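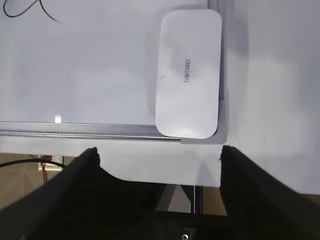

Ghosting that won't come off – what do you all use?

marrowbone_5
Hello everyone, and thank you for having me. I run a small evening language class in Bandholm and our old whiteboard has gone gray all over. I've tried dish soap, window spray, and a good long scrub with a Zavholm eraser block, and there's still a shadow of December's verb tables on it. Is it time to buy new?

tilly-pad
Oh, please don't give up on it yet! Go over the old marks with a fresh marker, wipe while it's damp, then use rubbing alcohol on a soft cloth. Mine had almost 2000 lessons on it and came up lovely.
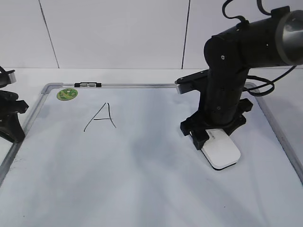 I do one corner first, with a cup of tea next to me, and then work across – it's rather soothing once you get going.

quillfeather
I'd disagree a little, sorry tilly. Alcohol every week dried out the coating on our Statwood board and it stained worse afterward. Plain water and a microfiber cloth for me, and alcohol maybe twice a year.

tilly-pad
Fair enough, though I've never had that trouble – mine is enamel, so perhaps that's the difference?

marrowbone_5
No idea what mine is! I'll try the marker trick tonight, just on a small patch.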